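왼팔 그리퍼가 통신에서 사라지는 문제, 원인 추적 기록

6월 내내 붙잡고 있던 고장 하나를 정리해 둔다. 같은 구성을 쓰는 사람이 많지는 않겠지만, 증상만 보면 서보 불량으로 오진하기 쉬운 종류라서 과정을 남긴다.

구성부터 적는다. 양팔 작업대이고, 팔은 Jondov 소형 6축 두 대, 그리퍼는 양쪽 모두 Harkel의 평행형이다. 그리퍼 쪽 모듈에서 나온 보라색 통신 케이블이 팔을 따라 베이스까지 내려온다. 상위 제어는 Sheehan 컨트롤러 보드 한 장이 맡고, 그 위에서 내가 짠 노드가 200Hz로 명령을 내린다. 작업 내용은 문구류 정리다. 펜, 지우개 같은 것을 흩어 놓고 두 팔이 집어서 통에 넣는다.

증상

작업 도중 왼팔 그리퍼가 응답을 멈춘다. 팔 관절 여섯 개는 정상이고 그리퍼 노드만 버스에서 빠진다. 로그에는 타임아웃이 연속으로 찍히고, 컨트롤러는 규정대로 왼팔 전체를 정지시킨다. 전원을 껐다 켜면 살아난다. 오른팔에서는 한 번도 재현되지 않았다.

처음에는 빈도가 낮았다. 하루에 한 번 나올까 말까 했고, 며칠은 아예 없었다. 그러다 월 중순부터 오전에만 두세 번씩 멈추기 시작했다. 빈도가 올라가면 추적이 쉬워지므로 이 시점부터 본격적으로 보기 시작했다.

안전 측면에서 걸리는 부분

단순히 멈추기만 하는 고장이었으면 이렇게까지 오래 쓰지 않았을 것이다. 문제는 정지 순서다. 그리퍼가 버스에서 빠지면 Harkel 그리퍼는 마지막 명령의 전류를 일정 시간 유지하다가 힘을 푼다. 반면 컨트롤러는 타임아웃이 7회 누적되어야 팔을 세운다. 200Hz 기준으로 타임아웃 7회면 35ms인데, 재시도 대기가 그 사이에 끼어서 실제로는 더 길다. 그동안 팔은 이전 궤적을 그대로 따라간다. 그리퍼 상태를 모르는 채로 움직이는 구간이 생긴다는 뜻이다.

지금 다루는 물건은 펜이라 떨어뜨려도 피해가 없다. 그래도 같은 설정을 무거운 물건에 그대로 옮겨 쓰면 곤란하다. 그래서 통신 고장 원인과 정지 로직을 별개의 문제로 나눠서 처리했다.

1차 의심: 그리퍼 자체

가장 먼저 좌우 그리퍼를 맞바꿨다. 그리퍼를 따라 증상이 옮겨 가면 그리퍼 불량, 왼쪽에 남으면 배선이나 베이스 쪽이다. 결과는 왼쪽에 남는 것이었다. 여기까지는 깔끔했다.

다만 교체 직후 이틀간은 아무 증상이 없었다. 이때 그리퍼 커넥터의 접촉 불량이었고 다시 꽂으면서 해결되었다고 판단할 뻔했다. 사흘째에 다시 멈췄다. 간헐 고장에서 이틀 무증상은 증거로 칠 수 없다. 알고 있으면서도 매번 속는다.

2차 의심: 전원

그리퍼가 물체를 쥐는 순간 전류가 튀므로 전압 강하를 의심했다. 왼쪽 베이스의 전원 단자에 오실로스코프를 물리고 파지 동작만 반복시켰다. 쥐는 순간의 강하는 있었지만 좌우 차이가 없었고, 고장이 난 시점의 파형에도 특별한 것이 없었다. 전원 공급기를 여유분으로 바꿔도 같았다. 전원은 여기서 제외했다.

이 단계에서 시간을 많이 썼다. 파지 시점과 고장 시점이 겹치는 경우가 많아서 전원 문제처럼 보였기 때문이다. 나중에 로그를 관절 각도와 같이 펼쳐 보니, 겹친 것은 파지가 아니라 파지 직전의 자세였다.

3차: 자세와의 상관

고장 시점의 관절 각도를 모았다. 유효한 기록은 8건이었다. 표본이 적어서 통계라고 부르기는 민망하지만 경향은 뚜렷했다. 8건 모두 왼팔이 작업대 안쪽으로 깊이 뻗고 손목이 안으로 돌아간 상태였다. 물체가 앞쪽에 있을 때는 고장이 없었다.

자세에 의존하는 통신 고장이면 케이블을 볼 차례다. 팔을 그 자세로 보내 놓고 통신을 계속 돌리면서 왼쪽 케이블을 구간별로 손으로 눌러 보았다. 물론 토크는 끄고 팔을 따로 받친 상태에서 했다. 손목 쪽은 반응이 없었고, 전완을 따라가는 구간도 없었다. 팔꿈치 하우징을 넘어 베이스로 내려가는 구간을 밀었을 때 에러 카운터가 올라갔다. 놓으면 멈추고, 밀면 다시 올라갔다.

케이블을 빼서 도통 시험을 했더니 가만히 두면 정상이고, 굽힌 채 비틀면 한 가닥이 끊겼다 붙었다 한다. 피복 겉면은 멀쩡했다. 눌린 자국도 긁힌 자국도 없어서 육안 점검에서는 계속 통과하고 있었던 셈이다.

원인

케이블 길이에 여유를 너무 많이 준 것이 출발점이다. 설치할 때 팔이 최대로 뻗는 자세를 기준으로 길이를 잡고, 거기에 조금 더 얹었다. 남는 길이는 팔꿈치 바깥쪽에서 크게 휘도록 그냥 두었다. 당겨지는 것만 걱정했고, 팔이 움직일 때마다 그 휘어진 부분이 비틀린다는 것은 계산에 넣지 않았다.

오른쪽도 같은 방식으로 배선했는데 왜 왼쪽만 먼저 나갔는지는 완전히 설명하지 못한다. 통이 왼쪽 안쪽에 있어서 왼팔이 안으로 들어가는 횟수가 훨씬 많다는 것이 가장 그럴듯하다. 동작 횟수 로그도 이쪽을 지지한다. 케이블 로트 차이도 배제하지는 못했다. 단면을 잘라 볼 장비가 없다.

고민하던 중에 Huia Tapsell에게 메일로 관절 각도 그래프를 보냈더니 답이 한 줄로 왔다. 굽힘 반경은 봤을 텐데 비틀림 각도는 재 봤느냐는 것이었다. 재지 않았다. 재 보니 손목 회전의 상당 부분이 그 구간으로 내려오고 있었다. 중간에 고정점이 없으니 당연한 결과다.
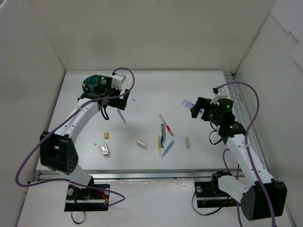
문구류 정리 작업 중인 양팔 작업대. 보라색 선이 본문에서 말한 통신 케이블.

조치

케이블은 내굴곡 사양의 Jinden 제품으로 바꾸기로 했다. 왼쪽을 먼저 교체하고 오른쪽도 같은 날 바꾼다. 오른쪽은 아직 증상이 없지만 설치 시기와 경로가 같으니 기다릴 이유가 없다.

경로도 손본다. 전완 중간과 팔꿈치 하우징 앞뒤에 고정점을 두어 손목 회전이 베이스 쪽까지 전달되지 않게 한다. 고정은 조이지 않는 클립으로 한다. 케이블 타이를 세게 조이면 그 지점이 새로운 피로 지점이 된다. 여유 길이는 손목 근처에 필요한 만큼만 남기고 나머지는 줄인다.

겸사겸사 베이스 쪽 배선도 다시 정리할 생각이다. 왼쪽 베이스에 주황색과 빨간색 전선이 드러난 부분이 있다. 이번 고장과는 무관하지만, 통신 케이블이 베이스 위를 지나가므로 서로 닿지 않게 분리하고 덮개를 씌우는 편이 맞다.

주의할 점이 하나 더 있다. 그리퍼 하우징의 녹색 표시등은 통신 상태를 나타내지 않는다. 내가 쓰는 펌웨어에서는 전원만 들어와 있으면 켜진다. 통신이 끊긴 상태에서도 녹색으로 보이므로 이것만 보고 정상이라고 판단하면 안 된다. 초반에 내가 그렇게 판단해서 하루를 날렸다.

정지 로직 수정

소프트웨어 쪽은 세 군데를 고쳤다. 우선 그리퍼 노드의 타임아웃 누적 한도를 7회에서 2회로 낮췄다. 관절 노드의 한도는 그대로 두었다. 관절 쪽까지 낮추면 정상적인 지터에도 멈춘다.

둘째로, 한쪽 팔이 정지하면 다른 쪽도 감속 정지하게 했다. 기존에는 왼팔이 굳은 상태에서 오른팔이 작업을 계속했다. 두 팔의 작업 영역이 겹치기 때문에, 예정에 없던 위치에 멈춘 팔은 상대편에게 장애물이다. 충돌 검사가 있기는 한데, 이 검사가 참조하는 왼팔 자세가 명령값이었다. 실측값이 아니었다는 점은 이번에 코드를 읽다가 발견했다. 통신 고장을 쫓지 않았으면 한참 더 몰랐을 것이다. 이제는 실측값을 읽고, 값이 오래되었으면 검사 실패로 처리한다.

마지막으로 복구 절차를 바꿨다. 전에는 통신이 돌아오면 중단된 궤적을 자동으로 이어 갔다. 간헐 단선에서는 이 동작이 위험하다. 사람이 케이블을 만지는 동안 접촉이 되살아나면 팔이 움직인다. 지금은 버스가 복구되어도 정지 상태를 유지하고, 수동으로 해제한 뒤 홈 자세부터 다시 시작한다. 귀찮지만 이대로 간다.

검증 방법

수정한 정지 로직은 커넥터를 일부러 뽑는 방식으로 확인했다. 왼쪽 그리퍼 통신선을 저속 동작 중에 분리하고 양팔이 멈출 때까지의 시간을 로그에서 읽었다. 오른쪽도 같은 방법으로 반복했다. 두 경우 모두 설정한 한도 안에서 멈췄고, 다시 꽂아도 움직이지 않았다.

케이블 쪽 검증은 아직이다. 교체 후 고장이 재현되던 자세로 200회 왕복시키면서 에러 카운터를 볼 계획이다. 기존 케이블로는 같은 시험에서 끝까지 간 적이 없으니 비교 기준은 된다. 다만 피로 수명까지 말해 주는 시험은 아니다. 에러 카운터를 주기적으로 기록해서 증가 추세가 보이면 타임아웃이 나기 전에 교체하는 쪽으로 운용하려고 한다. 돌이켜 보면 이번에도 멈춤이 잦아지기 전부터 카운터는 조금씩 올라가고 있었다. 보는 화면이 없었을 뿐 값은 로그에 다 있었다.

남은 의문은 Sheehan 보드의 재시도 대기 시간이다. 문서의 값과 측정값이 맞지 않는다. 내가 설정을 잘못 읽은 것일 수도 있어서 제조사에 문의해 두었다. 답이 오면 이 글 아래에 덧붙인다.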